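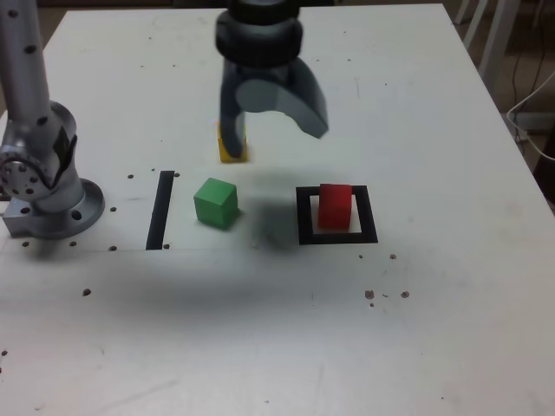

Rurneck Colour Cubes
Item no. 3732
Sold by Drarketti, Pistley

Home > Sorting and Placing > Cubes and Blocks > Rurneck Colour Cubes

Plain cubes in red, green and yellow, for sorting, placing and stacking work on a flat table. Each cube is a single colour on every face. There are no letters, numbers or pictures on them.

The standard set holds one cube of each colour. Larger sets are made up to order, in equal numbers of each colour or in any mix you ask for. Single cubes can be bought as replacements, so there is no need to order a full set if one goes missing.

Finish

The colours are strong and the surface is matte. Under a bright lamp the top face will look lighter than the sides, and the red in particular looks deeper on the faces turned away from the light. If your work depends on matching a shade, look at the cubes under the light you will be using before you fix your settings or print your cards. We will send a single cube on approval to schools and workshops that have an account with us.

Edges are slightly rounded, not sharp. The faces are flat enough for stacking.

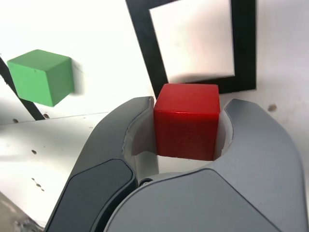 Drarketti Catalogue, Issue 22, p. 284

Colours

Red: a full tomato red. Shows up well on white.
Green: a bright grass green.
Yellow: a mustard yellow, warmer than lemon.

Blue was dropped from the range in March. We have a small number left, sold singly, and they will not be made again. Ask for them by name as they are not listed under the item number.

Table marking

The cubes can be used on any level surface, but a white one gives the best contrast with all the colours. Most customers mark out their table in black. A straight line and a hollow square will do for a good many tasks: start the cube on one side of the line, finish with it inside the square. Tape is easy to lift and move. Paint lasts longer on a table that stays set up for the same job.

Make the square a good deal wider than the cube. A cube set down off centre should still leave clear white between itself and the black on each side, otherwise it is hard to judge whether it is in or out.

A marking sheet with a line and a square drawn to suit the cubes is available separately as item no. 3306. It is supplied flat. Small scuffs and drilled holes in a worktop do not matter under it, but sweep off any grit first.

Care

Wipe with a damp cloth and dry straight away. Do not soak. Grey smudges on a white tabletop will come off with ordinary washing-up liquid in most cases. Keep the cubes out of strong sun when they are not in use, as the red will fade before the others do.

Ordering

Please give the item number, the number of sets and any change to the mix of colours. Orders for made-up sets go to Priya Castellanos at the Pistley office. Account customers can add cubes to a standing order at any time.

Faulty cubes are replaced free of charge. Send back the cube with the packing slip. Made-up sets cannot be returned for a change of colour once they have left us.

What customers say

"We bought the standard set and then went back for more reds, because that is the one we use most. The replacements matched the first lot." Hollis Pettigrew

"Good clear colours. I would have liked a tin to keep them in." Keisha Whitlock

See also

Marking sheet, item no. 3306
Black marking tape
Villanueva storage trays

Page last checked 21 August 2024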